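Furno 2000 fan heater: a winter with it in a draughty unit
Reviewed by Faustine Picard
March 6, 2024

I bought the Furno 2000 in January when the radiator at the far end of our unit gave up. We pack and send out small orders, so the shutter goes up and down all day and most of the warmth goes with it. I wanted something I could move between benches without asking for help.

It is a plain box on two feet with a handle at the back. There are 2 heat settings and a fan-only one, plus a dial thermostat with no numbers on it. You turn the dial until it clicks and learn by trial where your own comfort lies. Mine is a little past halfway. Wajid Paracha, who sits nearer the door, turns it up whenever I go for lunch.

On the high setting it takes the chill off a bench in a few minutes. It will not heat a whole room with a high ceiling, and the box doesn't claim that it will. Think of it as something for the person sitting next to it. The low setting is fine for keeping things ticking over once the morning is done, but I wouldn't start a cold day on it. 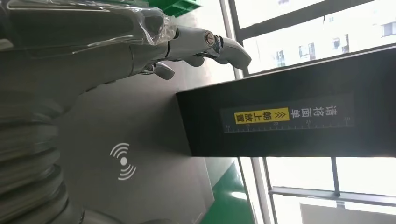 Metal fingers emerging from crinkled clear plastic.

Noise is my main complaint. The fan has a steady hum that I stopped hearing after a week, but there is also a tick from the casing as it warms up and again as it cools. If you take phone calls at your desk you will want it on low. My old Caldeira was quieter, though it was slower to warm and weighed a good deal more.

The cable is on the short side. It comes out at the left, and our sockets are on the right, so I lost some length going round the back. The instructions say not to use an extension lead and I haven't. Measure first if your sockets are far apart. 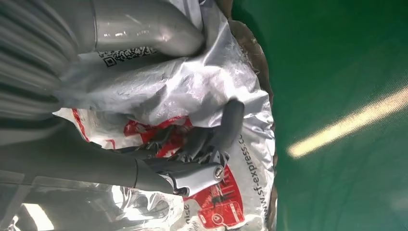

Can you leave it running overnight?
The maker says it should not be left on unattended, and there is no timer, so I switch it off at the wall when I go home.

Cleaning is simple enough. The back grille unclips and I go over it with a soft brush every other Friday. It picks up cardboard fluff quickly, and the air smells dusty if I leave it longer. One of the clips feels thin and I expect it to snap at some point. Reinhold Wunderlich at Ziltell, where I bought mine, told me the grille can be ordered as a spare.

It has a tip-over switch. I tested it by leaning the heater forward and it cut out straight away, then came back on when I stood it up again.
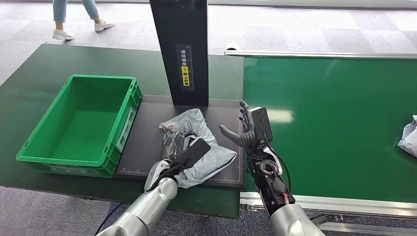
Green crate on the worktable, grey carpet tiles behind.

I would buy it again for one person at a bench or a desk. For a bigger space I'd get the radiator mended, and ours is booked in.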